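Speaker notes: Running a small tea room and gift counter in a visitor town
Brimelthorpe Town Hall, upstairs room, 5th July

Start on time. Say where the doors are and that there will be questions at the end, with tea after.

Opening

Introduce the shop. We took over the old chandler's on the harbor road and opened with 16 seats and a gift counter by the door. The tea side serves pots of tea, soup, toast and two cakes a day. The gift side sells things made within 30 miles of the town. Those two rules have stayed the same. Most of the rest has changed, and the talk is about what changed.

Ask for a show of hands: who here sells food, who sells goods, who does both. Adjust the middle section to suit. If it is mostly food people, keep the stock part short.

Where the customers come from

Visitors come off the coach from the Dorden side between eleven and three. They have forty minutes or so before they have to be back. They want to sit down, use the restroom and take something home. Locals come before ten and after three and they mostly want the same table each time.

We used to treat both groups the same. The menu was too long for the coach people and the prices on the gift side put the locals off coming in at all, as they had to walk past everything to reach a seat. Moving the counter to the other side of the door fixed part of this. Explain the move slowly, people tend to ask about it later.

What we stock

The first summer we carried 106 different items. Mention key rings, tea towels, jars, soaps, cards, small pots. Many of them were things you could buy at the Dorden service area for less. At the end of the season we went through the sales book and found that a small part of the list brought in most of the money.

What sold: the stoneware cups we serve the tea in. People drink from one and then want one. Also the oat biscuits in a plain tin, and the printed map of the harbor walk.

What did not sell: anything with the town's name in large letters. Scarves. Candles, except in December. 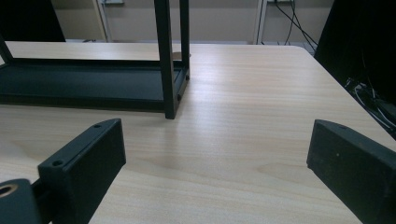
We cut the list hard after that. Each maker now gets one shelf and we reorder on the first Monday of the month. If a shelf has not moved in two months we talk to the maker about trying something else. Most of them have been fine about it. One asked for everything back and that was fair enough.

Pause here. Drink of water.

Pricing

Have three price levels and keep them clear. Ours are something for a child with pocket money, something for a neighbor who fed the cat, and something a person buys for themselves. The middle one is the hardest to fill and the most useful. If you only take one thing from this part, look at your middle shelf.

Do not read out our own prices. Last time this ate ten minutes.

Suppliers

Tea comes from Drakov. We buy four teas and no more. We tried nine and threw too much away. Flour and butter come through McIver, who deliver twice a week, and we share the drop with the bakery on the hill to make the minimum order. Say that sharing a delivery needs one written page on who signs for it and who pays when something is short. We did without the page for a year and had two arguments.

Staff

In summer there are 4 of us on the floor. Everyone works both sides. A person who has served the soup can tell a customer who made the bowl, and that sells more bowls than a sign does. We put a card for each maker by the till so new staff can read up in a quiet spell.

Train wrapping in the first week. Slow wrapping loses coach customers.

Winter

Keep this short unless asked. We close Tuesdays and Wednesdays from November, drop to one cake, and take mail orders for the cups. The mail orders cover the heating in most months. The shipping boxes cost more than I expected, so get a quote before setting a postage price.

Questions

Likely ones: business rates, the seating license, card fees, how to find makers. For the last, the answer is the Saturday market, early, before they get busy.

Handout is on the chairs at the back. Remind people to take one, and to bring the cups back to the hatch.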